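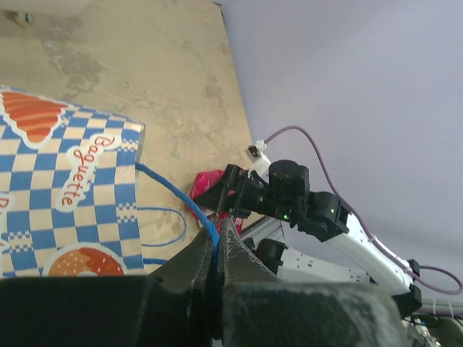 The Left Hand and the Right Hand

Home Stories Essays Authors Submit

Reading time: 2 minutes

Kenza Ait Brahim had to choose one gripper before the evening, and she did not want to choose.

The first pair of fingers came from Drokley. They were hard and thin at the tips, and they could take a rope handle the way her grandmother took a thread. The second pair had soft pads. Nicanor Cifuentes loved the soft pads and spoke of them as if he had raised them.

"Your Drokley is a crab," he said. "Try it with the candy wrappers. It will slide."

"It slides when you write the controller," said Kenza.

They had been working on the same trash since November. She knew every wrapper by now. The red one was easy. The purple ones were difficult, because the wrist camera lost their edges in strong light, and then the arm waited above them like a guest who has forgotten the name of the host.

Nicanor closed the pads very slowly. Kenza leaned over the monitor and forgot to be against him.
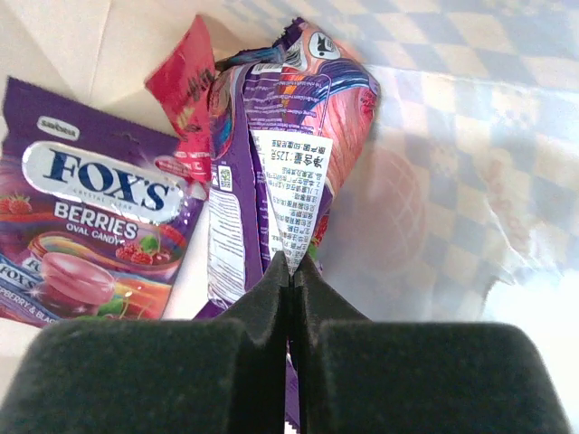 Padded fingers on the purple snack bag, with the Fox's berry candy lying to the left.

"It holds," he said.

"It holds and it hides," she answered. "Look how much of the picture you lose. Half of my view is your pillow."

He did not reply. He went to the window and ate an orange. On the desk was the letter from Eimear Mac Mathúna, folded in four. Brurkismont would pay for 40 arms with one kind of finger. Mixed hands were not in the budget. The letter wanted an answer on 6th December, and that was today.

Kenza moved the arm back over the bag and opened the fingers wide. She wanted to see what the machine saw before she wrote anything.

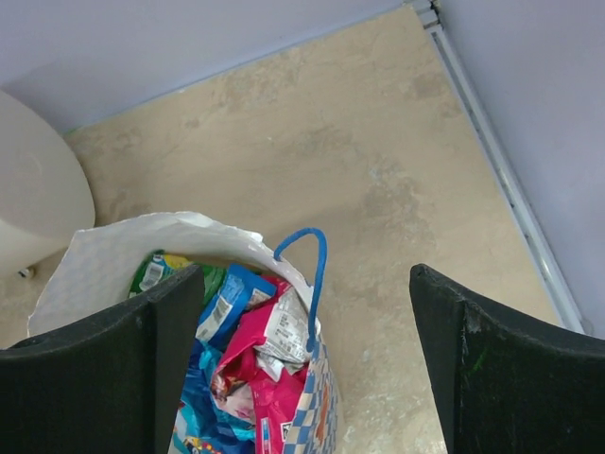
View from the wrist, fingers open, wrappers inside the bag.

"Nicanor," she said. "If they give us only one kind, which one would you miss?"

He thought for a long time, with the orange peel in his hand.

"The crab," he said, in a low voice.

She wrote to Eimear that they needed seven more days. Then she asked him if there was any orange left.

More stories
The Lamp at Bultilano
Trinidad Manzano Buys a Boat
A Letter for Gunnlaugsson
Room 478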